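Right, hello everyone, can you all hear me at the back? Lovely. I'm going to talk for twenty-five minutes and then we'll have questions, and if I start speeding up, somebody wave.

(Wait for the door to shut.)

So the title on the programme is "Recording your nan", which was meant to be a placeholder and then it got printed. What I want to talk about is recording older people's memories when you're not a broadcaster or a historian and you've got no budget. You've got a kitchen, a kettle and somebody who keeps saying "oh, you don't want to hear about that".

You do want to hear about that. That's more or less the talk.

Bit about me. I started with the Ralmont project, which was us trying to get down on tape what people remembered about the old Sirkent biscuit works before it closed. We thought we'd get ten people. We ended up with 129 interviews, and I did the first 50 of them badly. I've listened back. I interrupt constantly! There's a man telling me about the night shift in December, when the ovens were the only warm place in the whole town, and I jump in with "and what year was that?" and you can hear him lose the thread. He never goes back to it. I still don't know what happened by the ovens.

(Play the clip here. It's 40 seconds. Don't talk over it, you always talk over it.)

Okay. Kit first, so we can get it out of the way, as it's what everyone emails me about.

You need a recorder or a phone, a small clip-on microphone, a long enough lead, and spare batteries. Put the phone on flight mode. Record two minutes before you go, at home, and play it back. Get the microphone close to the person's chest and keep it off the table, as tables pick up every teacup. Necklaces are a menace. So are clocks, and I have asked to move more carriage clocks than I can remember, and people are very nice about it. 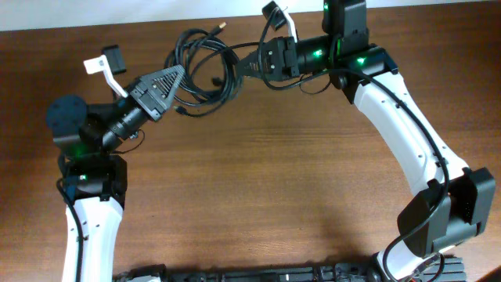 Catinca Radu: can I just come in there, I've had much better luck leaving the clock where it is. I moved one once and the lady spent the whole hour looking at the gap on the mantelpiece. You can live with a tick.

That came up when I gave this talk the first time, and I've kept it in my notes as I think it's a fair point. If moving something is going to make them feel like a visitor in their own front room, leave it alone. A ticking clock on a recording is a bit annoying. Somebody sitting stiffly for an hour is much worse.

Now, questions. (Slow down here.)

Please don't take a list of thirty. I used to, all typed up in a plastic wallet, and people would look at it the way you look at a form at the doctor's. I take 3 now, on the back of an envelope, and often I only use the first. Mine is nearly always "tell me about the house you grew up in". Everybody can answer it. They start at the front door and go in, and before long they're telling you who slept where, and who wasn't speaking to whom, and what was kept in the cupboard under the stairs.

Smells are good as well. Food is very good. Dates are hopeless! You can look dates up afterwards, and if they've got it wrong by a couple of years it really doesn't matter to anybody except me on a bad day.

Then the hard bit, which is being quiet. When they stop talking, count to five in your head before you say a word. It feels like a month. Mrs Avotiņš told me all about the flour store, lovely stuff, then she stopped, and I counted, and I got to four, and she said, "Of course, that was where I heard about my brother." I'd have missed it. If I'd been doing it the way I did in the early ones I'd have been asking about her wages.

(Pause. Water.)

Someone usually asks what you do if they get upset. You stop, if they want to stop. Ask them, though, don't decide for them. Quite often they'll say no, carry on, I've not talked about him for years. I make tea either way. And ring them the next day, even if it's just to say thank you.
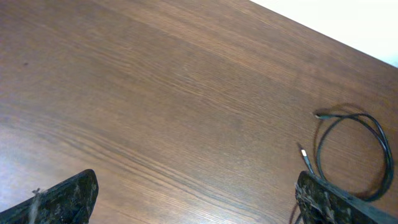 Permission, then. Boring, but do it before you leave the house. One sheet of paper, big print, saying who's going to hear this and where it'll be kept, and that they can change their mind. Read it out loud with them. If they want a bit taken out, take it out, and don't argue about how good it was. I lost a wonderful story about a foreman and a bicycle that way and I'm afraid I can't tell it to you now either.

After that, typing up. You will put it off. A one-hour recording takes me most of a day, and I have a cupboard at home I'd prefer not to open in front of visitors. If you can't face a full transcript, write a summary with the times down the side, so you can find the flour store again without listening to the whole lot. Put the name on the file straight away. I've got one that's just called Denis, and it took me a whole summer to work out that Denis was the dog.

(They laughed at this last time. Leave room.)

Money. We ran the whole of Ralmont on a grant of £2,000, and most of that went on bus fares, biscuits and printing a booklet so everybody who took part had something to keep. I'd do the booklet again before anything else. One gentleman's daughter asked for six copies.

I've put the permission sheet and my envelope questions on the table by the door, so please take one. Hands up, who's got somebody in mind already? Good. Who's first, then?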